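**Tires, pressure and the road to Braltcombe**

Many members asked me after the November ride why I stopped so often to look at my front tire. I promised to write something for the newsletter, so I try to do it now. I am not a mechanic. I ride an old touring bike since many years and I have made most of the mistakes already.

The short answer is that I left home with the wrong pressure. I had checked it in the afternoon, after I came back from the shop with warm tires, and I was happy with the number on the gauge. The next morning at 6 it was near freezing, and I did not check again. By the time we reached the long curves after Rakov, the steering felt heavy and slow, like the bike did not want to turn. Cosgrove, who was behind me, told me at the gas station that I was entering every curve too wide.

So, please measure the pressure when the tires are cold. Cold means that the bike has been standing for a few hours, best over the night. If you ride to the gas station to use the air there, the tires are already warm and you will read a higher number than the true one. I keep a small hand pump at home and I use it before the first coffee.

The correct pressure is in the owner's manual, and on many bikes it is also on a sticker on the swingarm. Do not use the number on the side of the tire. That one is the maximum for the tire, and your bike may need much less. If you carry a passenger or full bags, look for the second value in the table, usually it is the rear tire that needs more.
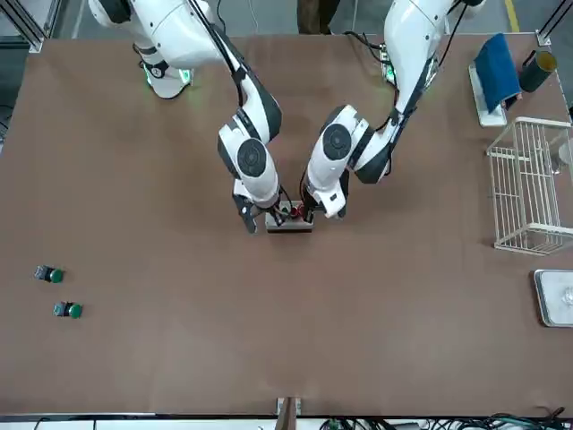

About gauges I have a strong opinion. The one at the gas station has been dropped on the concrete by everybody in town. Buy your own, keep it in a soft bag, and use always the same one. Even if it reads a little wrong, it will be wrong in the same way each time, and you will notice when a tire loses air. I check every week in summer and before every ride in winter. After 1000 miles on new tires I also look at the wear in the middle and at the edges. When the middle is going flat much faster than the sides, I first ask myself if I have too much air, and then if I ride too many highways. With me it is normally the highways.

Look also at the valve caps. Mine was missing on the rear wheel for half of last season and the valve was full of dirt. A metal cap with a rubber seal costs very little. And if your bike has straight valves that are hard to reach behind the brake discs, ask your shop for the kind with a 90 degree angle at the next tire change.

For the next ride we meet at the parking lot in Prurnumley, same place as before, at 9 in the morning. The route goes to Braltcombe by the river road and comes back over the hill, if there is no ice. Please come with a full tank. I will have the pump and the gauge in my left bag, and you can borrow them before we leave.

Reinaldo Marinho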